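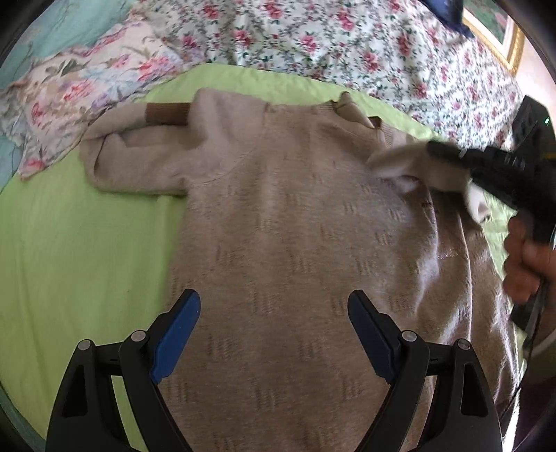

I've been comparing two hand-held gripper tools for a bit over a year now, and the questions I get tend to be the same handful, so I've put my answers on one page. Most of my testing is done on clothes, because cloth finds a gripper's weak points faster than anything else I own. The brown sweater on the green sheet is a good one for it – you've got a ribbed cuff, a folded-back sleeve and all those openwork-like patches down the front, and every one of them wants a slightly different pinch. Last updated 2022-06-22.

Which two are you comparing?
The Cavby and the Trirkodari. I bought the first and Marion Jardine at Wundumholm lent me the second (she hasn't asked for it back yet, and I'm keeping quiet!).

Which one is better on knitwear?
The Cavby, for me. It closes more gently at the end of its travel, so I can take one layer of a sleeve and leave the layer underneath where it is. With the Trirkodari I quite often pick up both. On tea towels and shirts I can't tell them apart.

How many grasps have you logged?
454 so far. In 181 of those I was after a single layer, and those are the ones I pay most attention to.

Do the finger pads matter?
More than I expected. Soft pads hold fine knit nicely but they pick up fluff, and once they're fluffy the grip goes off. I wipe mine with a damp cloth and let them dry properly before starting again.

Why a coloured sheet?
So the edge of the garment stands out in the recordings. I tried a grey one first and kept losing the outline of anything dark.

Do I need two grippers at once?
Not for simple picking up. For folding I'd say yes, as one hand has to hold while the other carries the sleeve across. My arms start to complain after 36 folds, so have a rest before then.

Have you tried either of them on a robot arm?
Only the Cavby, on Duangjai Kaewsai's arm with a Kamolrat controller. It fitted all right, but the controller closed the fingers far too quickly and we spent most of the afternoon slowing it down. We're having another go in September.

Can I have your settings?
Of course – drop me a line and say which gripper you've got, as the numbers for one are no use on the other.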